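로봇·자동화 게시판 > 그리퍼/엔드이펙터
조회 3,000 · 댓글 10 · 추천 8

제목: PC 분해 셀용 그리퍼 비교 중입니다 (Ratness 평행 그리퍼 vs Presanar 적응형)

작성자: 나사산마모
12/11/2020

중고 데스크톱 분해 작업을 로봇으로 옮기는 중인데 그리퍼 선정에서 막혀서 글 올립니다.

작업 내용은 이렇습니다. 케이스를 눕혀서 옆판을 연 상태로 작업대에 놓고, 메모리와 확장카드를 뽑아서 옆에 있는 고정 지그에 꽂습니다. 그다음이 하드디스크입니다. CPU 쿨러와 CPU는 앞 공정에서 사람이 빼고 넘겨줍니다. 나사 풀기도 지금은 사람이 합니다. 로봇은 집어서 뽑고 옮기는 것만 합니다.

후보는 두 가지입니다.

Ratness 전동 평행 그리퍼. 본체 폭이 좁고 힘 설정이 세밀합니다. 손가락을 직접 출력해서 붙일 수 있습니다. 단점은 통신입니다. 팔 쪽 툴 커넥터로 바로 안 들어가서 변환 보드를 따로 달아야 합니다.

Presanar 적응형 그리퍼. 손가락이 물체 모양을 따라 접힙니다. 툴 커넥터에 바로 꽂히고 플러그인도 깔끔합니다. 대신 손가락 뭉치가 두꺼워서 케이스 안쪽으로 내려가면 여유가 별로 없습니다.

팔은 협동로봇 한 대이고 이건 안 바꿉니다. 카메라는 손목에 다는 방식과 작업대 위에 고정하는 방식 둘 다 써봤는데, 지금은 그리퍼 앞에 센서를 달아놓고 씁니다.

9월에 예비 시험을 했고 그때 느낀 점은 아래와 같습니다.

메모리는 Ratness가 확실히 편합니다. 슬롯 양쪽 걸쇠를 먼저 젖혀야 하는데 얇은 손가락 끝으로 누를 수 있습니다. Presanar는 걸쇠를 누르려고 하면 손가락 등이 옆 부품에 닿습니다.

확장카드는 반대입니다. 카드 위쪽 모서리를 잡고 수직으로 당기는데, 평행 그리퍼는 카드가 조금만 기울어도 한쪽만 물립니다. 적응형은 어느 정도 따라가 줍니다.

하드디스크는 둘 다 별로입니다. 파란 플라스틱 레일을 양쪽에서 눌러야 빠지는 구조라서 손가락 벌림 폭이 모자라거나 옆 배선에 걸립니다.

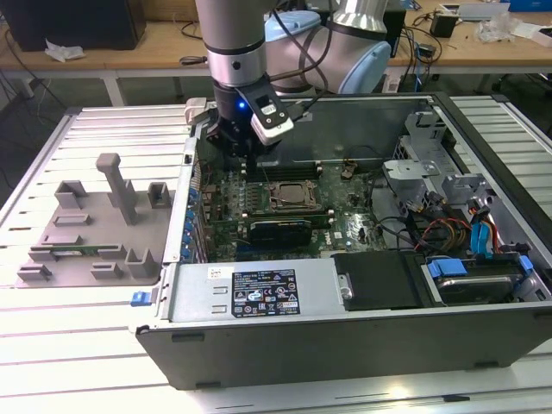
메인보드 모서리 쪽으로 접근한 자세. 왼쪽이 부품 꽂는 출력 지그.

케이스 테두리가 생각보다 성가십니다. 위에서 수직으로 들어가면 괜찮은데 뒷면 확장슬롯 쪽은 손목을 돌려야 하고, 그러면 밖으로 나온 손가락이 테두리 위를 지나가게 됩니다. 충돌 여유를 크게 잡으면 경로가 안 나오고, 작게 잡으면 제가 비상정지 버튼 위에 손을 얹고 있게 됩니다.

질문 정리합니다.

- 비슷한 작업 해보신 분들은 평행이랑 적응형 중에 뭘로 정착하셨는지
- 툴체인저로 2개를 번갈아 쓰는 게 현실적인지
- 카메라를 손목에 계속 둘지, 위로 올릴지

조언 부탁드립니다.

────

공압충
평행으로 가세요. 고민할 일이 아닌 것 같습니다. 카드 한쪽만 물리는 건 그리퍼 문제라기보다 손가락 끝 문제입니다. 끝에 우레탄 패드 얇게 붙이고 V홈 하나 파면 기울어진 카드도 잡힙니다. 저는 파워서플라이 회수 라인에서 Ratness 구형을 씁니다. 힘 반복성은 불만 없습니다.

────

델타씨
저는 윗분이랑 생각이 다릅니다. 패드 붙이면 잡히긴 하는데 패드가 닳습니다. 보드 뒷면 납땜 핀이나 브래킷 모서리에 계속 쓸리면 금방 찢어집니다. 적응형은 처음에 손가락 두께 때문에 답답해도 관리할 게 적습니다. 제조사에서 얇은 손가락 팁을 따로 파는지 먼저 확인해 보세요. Presanar는 대리점에 따로 물어봐야 알려주는 옵션이 있습니다.

────

나사산마모 (글쓴이)
@공압충 V홈은 해봤습니다. 메모리 걸쇠 누를 때 홈 때문에 접촉면이 줄어서 미끄러집니다. 홈을 안쪽으로 올리면 될 것 같기도 한데 아직 출력 안 해봤습니다.
@델타씨 얇은 팁은 견적 요청해 놨습니다. 답이 아직 없습니다.

────

kinematic_kim
사진 보면 센서가 그리퍼 앞쪽에 붙어서 아래를 비스듬히 보고 있는데, 이 배치면 손가락이 물체에 가까워졌을 때 끝이 화면에서 어디쯤 나옵니까? 저희는 비슷한 각도로 달았다가 접근 마지막 구간에서 깊이값이 다 비어서 뗐습니다. 센서 최소 거리를 확인 안 하고 브래킷부터 깎은 게 실수였습니다.

그리고 손목에서 내려오는 검은 케이블, 정리하는 게 좋습니다. 손목을 반대로 돌리면 케이스 안 전선다발이랑 같이 놀게 됩니다. 케이블 루프가 부품에 걸려서 정지 나는 건 로그만 봐서는 원인을 못 찾습니다. 저는 이틀을 날렸습니다.

────

나사산마모 (글쓴이)
손가락 끝은 화면 아래쪽에 걸칩니다. 마지막 구간 깊이는 저희도 비어서 그 전에 찍은 값으로 들어갑니다. 그래서 케이스가 살짝 밀리면 그대로 틀어집니다. 케이블은 클립을 달겠습니다.

────

공압충
케이스가 밀리는 걸 카메라로 잡으려고 하지 마시고 케이스를 고정하세요. 알루미늄 홈 작업대를 쓰시면서 왜 클램프를 안 씁니까. T너트 넣고 스토퍼만 세워도 됩니다.

────

나사산마모 (글쓴이)
모델마다 케이스 크기가 달라서 그렇습니다. 이번 것은 Dell인데 다음 묶음은 다른 제조사입니다. 스토퍼 위치를 매번 바꾸는 게 싫어서 비전으로 가고 싶었습니다. 두 면만 기준으로 잡고 나머지는 밀어서 맞추는 방식은 생각 중입니다.

────

Szymon Głowacki
번역기를 써서 글을 씁니다. 어색한 부분은 양해 바랍니다.

저는 Górecki 컨트롤러로 같은 종류의 작업을 했습니다. 저희 결론은 그리퍼보다 제어 쪽이었습니다. 메모리를 뽑을 때 위치 제어로 당기면 슬롯이 손상됩니다. 힘 제어로 당기면서 좌우로 작게 흔들면 두 그리퍼 모두 잘 빠집니다. 카드도 같습니다. 손목 힘 센서의 영점을 자세가 바뀔 때마다 다시 잡아야 합니다. 케이블이 당기는 힘도 센서에 들어갑니다.

힘 센서를 쓰십니까?

────

나사산마모 (글쓴이)
팔에 내장된 추정값을 씁니다. 별도 센서는 없습니다. 흔드는 동작은 안 넣었고 그냥 수직으로 당깁니다.

────

델타씨
내장 추정값으로 메모리 뽑으시는 건 위험해 보입니다. 관절 마찰 때문에 작은 힘은 안 잡힙니다. 회수한 보드를 재판매하시는 건가요, 아니면 소재로 넘기시는 건가요? 소재로 넘기면 슬롯이 좀 상해도 상관없고, 그러면 얘기가 달라집니다.

────

나사산마모 (글쓴이)
보드는 일부 재판매합니다. 메모리는 전량 검사해서 되팝니다. 슬롯보다 메모리 접점이 중요합니다.

────

토크렌치보이
툴체인저 질문에는 아무도 답을 안 하셔서 적습니다. 하지 마세요. 체인저 판 두께만큼 공구 길이가 늘어나고 가반하중도 깎입니다. 이 글처럼 케이스 안으로 내려가는 작업은 길이가 늘어나는 게 나쁘지만은 않은데, 손목 돌릴 때 회전반경이 커집니다. 전기 접점도 신경 쓰입니다. Vendia 체인저를 1년 썼는데 접점 청소를 빼먹으면 그리퍼 통신이 끊깁니다. 한 번 끊기면 부품을 문 채로 서 있습니다.

────

Paloma Oyelaran
저는 체인저 찬성합니다. Vendia 같은 제품인데 접점 문제는 커버 씌우고 나서 없어졌습니다. 분진이 나는 공정 옆에 거치대를 두신 건 아닌지요. 거치대를 뒤집어서 접점이 아래를 보게 달면 많이 나아집니다.

원글 작업은 부품별로 맞는 그리퍼가 나뉘어 있으니 한쪽으로 타협하면 계속 예외 처리를 쓰게 됩니다. 교환 시간이 걱정이면 부품 순서대로 말고 케이스 단위로 묶어서, 평행으로 할 수 있는 걸 다 하고 한 번만 바꾸면 됩니다.

────

토크렌치보이
거치대 위치는 맞습니다, 절단기 옆이었습니다. 그래도 케이스 단위로 한 번 바꾸는 게 공짜는 아닙니다. 대수가 적으면 모를까, 저라면 손가락을 두 종류 만들어서 사람이 교대 때 갈아 끼우게 합니다.

────

Paloma Oyelaran
사람이 갈아 끼우면 오프셋이 매번 바뀝니다. 핀으로 위치를 잡아도 출력물 손가락은 조여질 때 휩니다. 교체 후에 기준점을 한 번 찍는 프로그램이 있어야 하고, 그걸 안 돌리는 날이 꼭 있습니다.

────

kinematic_kim
손가락 재질은 뭘로 뽑으셨나요? 사진에서는 밝은 회색인데 지그랑 같은 필라멘트인지 궁금합니다. 저는 PLA로 뽑았다가 여름에 휘어서 다 버렸습니다. 나일론에 카본 섞은 걸로 바꾸고 괜찮아졌는데, 보드 위에서 쓰실 거면 카본은 전도성이 있어서 권하지는 않습니다.

────

나사산마모 (글쓴이)
둘 다 PETG입니다. 손가락은 속을 다 채웠고 지그는 적당히 비웠습니다. 지그 홀더에 기판을 꽂을 때 홀더가 살짝 벌어지는 건 도움이 됩니다. 딱딱하면 위치가 조금만 어긋나도 안 들어갑니다.

────

공압충
하드디스크는 로봇이 레일을 누르게 하지 말고 누르는 지그를 따로 만드는 건 어떻습니까. 실린더 하나로 양쪽을 눌러주고 로봇은 당기기만 하면 벌림 폭 문제가 없어집니다. 저는 뭐든 공압으로 풀자는 쪽이라 걸러 들으셔도 됩니다.

────

델타씨
케이스 안에 실린더 지그를 어떻게 넣습니까. 드라이브 옆에 금속 브래킷이 서 있고 위로 빨간 선 노란 선이 지나가는데요. 전원 커넥터랑 SATA 케이블부터 빼야 하드디스크가 나옵니다. 저라면 하드디스크는 사람 공정으로 돌립니다. 케이블 커넥터 뽑는 걸 로봇으로 시키면 일정이 거기서 다 없어집니다.

────

나사산마모 (글쓴이)
그 말씀이 맞는 것 같습니다. 하드디스크는 이번 단계에서 뺍니다. 배선은 앞 공정에서 CPU 뺄 때 같이 정리해 달라고 해보겠습니다.

────

Szymon Głowacki
배선을 먼저 제거하면 카메라에도 좋습니다. 검은 케이블이 기판 위를 지나가면 깊이 영상에서 부품 높이로 나옵니다. 저희는 케이블을 메모리로 잘못 인식한 적이 있습니다.

카메라는 두 대를 권합니다. 위에서 케이스 위치를 찾고, 손목에서 부품 위치를 찾습니다. 위 카메라는 비싼 것이 필요 없습니다.

────

kinematic_kim
두 대에 동의하는데 위 카메라는 팔이 가립니다. 팔을 뺀 자세에서만 찍는다고 정해놓고 시작하세요. 움직이면서 찍으려고 하면 동기 맞추다가 끝납니다.

────

나사산마모 (글쓴이)
중간 정리합니다.

1. 그리퍼는 우선 Ratness로 갑니다. 홈을 안쪽으로 올린 손가락을 새로 출력해서 카드를 다시 시험합니다.
2. Presanar는 얇은 팁 견적이 오면 그때 다시 봅니다. 반납은 안 했습니다.
3. 당길 때 좌우로 흔드는 동작을 넣고, 외장 힘 센서를 빌려서 내장 추정값과 비교합니다.
4. 케이스는 두 면 기준으로 밀어 맞추고, 위 카메라를 한 대 추가합니다. 팔 뺀 자세에서만 촬영.
5. 체인저는 보류입니다. 1번이 안 되면 다시 여쭙겠습니다.

────

Paloma Oyelaran
5번은 아쉽지만 순서는 괜찮아 보입니다. 힘 센서 빌리실 때 케이블 나오는 방향을 확인하세요. 옆으로 나오는 모델은 케이스 테두리에 닿을 수 있습니다.

────

공압충
손가락 도면 나오면 올려주세요. 홈 깊이는 카드 두께보다 살짝 얕게 하는 게 좋습니다. 깊으면 안에서 놉니다.

────

델타씨
팁 견적 오면 가격도 공유 부탁드립니다. 저도 하나 필요합니다.

────

추천 8 · 스크랩 2 · 공유하기

이 사이트는 로그인 유지와 방문 통계를 위해 쿠키를 사용합니다. 계속 이용하시면 쿠키 사용에 동의한 것으로 간주합니다.

이용약관 | 개인정보처리방침 | 운영자에게 문의 | 맨 위로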